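**Camera and Lens Loan Equipment — Condition and Safety Inspection**

Location: Vostilano Photographic Center, equipment room
Inspection date: 6/2/24
Inspected by: Trinidad Sepúlveda
Previous inspection: November

Each item is marked Pass, Pass with comment, or Fail. Equipment marked Fail must stay in the locked cabinet until it has been repaired and checked again. Comments are to be read by desk staff before any loan is approved.

## 1. Camera bodies

- [x] **Shell and grip free of cracks.** Pass with comment. The rubber grip on body 15 is lifting at the lower corner. It may be loaned, but must not be glued by staff.
- [x] **Lens mount clean and firm.** Pass.
- [ ] **Sensor free of dust and marks.** Fail for body 51. Test shots of a plain wall at f/16 show three spots near the top left. The blower did not remove them. Wet cleaning is to be done by the repair shop only.
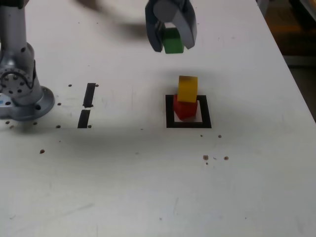 - [x] **Shutter fires at all speeds.** Pass. Body 51 was included in this test and its shutter is in good order; the Fail above applies to the sensor alone.
- [x] **Viewfinder and rear screen readable.** Pass with comment. The diopter dial on one full-frame body turns too easily. Borrowers should be told to check it before use.
- [x] **Hot shoe contacts clean.** Pass.

## 2. Lenses

- [x] **Front and rear glass free of scratches and haze.** Pass with comment. The Hondisero 135 mm has a fine mark on the front element — noted at the last inspection and no larger now. It does not show in test shots.
- [x] **Focus ring turns evenly.** Pass.
- [ ] **Aperture blades open and close without delay.** Fail for one 50 mm lens. Oil is visible on two blades. Remove from the loan list.
- [x] **Front and rear caps present.** Pass with comment. Several caps do not match the maker of the lens. This is acceptable if the cap holds when the lens is turned face down.
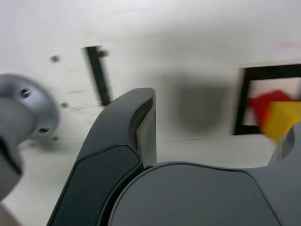 ## 3. Batteries and chargers

- [x] **No swelling, leaks, or dents.** Pass. Every battery was placed on a flat plate and did not rock.
- [x] **Contacts covered in storage.** Pass with comment. Covers were missing from the spare batteries in the second drawer and have been replaced.
- [ ] **Charger cords sound along their full length.** Fail for asset 3525, a Drutance twin charger. The outer jacket is split near the plug and the inner wire can be seen. The cord has been cut and thrown away so that it cannot be used by mistake.
- [x] **Charging shelf clear of paper and cloth.** Pass. Lens cloths are now kept in the cabinet by the door.

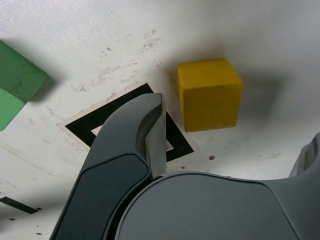 ## 4. Tripods, straps, and lighting

- [x] **Leg locks hold under load.** Pass with comment. The Esfahani tripod slips slightly at the lowest section when fully extended. Tighten the collar and test again before the next loan.
- [x] **Quick-release plate locks and safety pin returns.** Pass.
- [x] **Strap stitching and rings intact.** Pass. Two worn straps were withdrawn.
- [x] **Light stands stable, sandbags available.** Pass with comment. One sandbag has a loose seam and should be used indoors only until it is resewn.
- [x] **Flash units switched off and left to discharge before storage.** Pass.

## 5. Storage and records

- [x] **Cabinet humidity within the set range.** Pass.
- [x] **Loan book matches equipment on the shelf.** Pass with comment. One wide-angle lens was shelved under the wrong number. The label has been corrected.
- [ ] **Return checks signed by desk staff.** Fail. A number of returns are initialed without the condition box being filled in. A return is not complete until both are done — initials alone will not be accepted.

Desk staff were invited to respond to the last item before this record was closed.

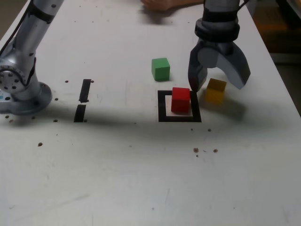
Sepúlveda recommended that the condition box be moved above the initials on the return form, as staff at present reach the signature line first and tend to stop there. The desk agreed to try the new layout with the next batch of forms. It was also asked whether borrowers might sign beside the staff member, and this has been left for the next inspection.

## Actions outstanding

| Item | Action | Status |
|---|---|---|
| Body 51 | Send for wet sensor cleaning | Open |
| 50 mm lens | Obtain repair quote for aperture blades | Open |
| Charger 3525 | Order replacement cord | Ordered |
| Esfahani tripod | Tighten collar and retest | Open |
| Return form | Print revised layout | Open |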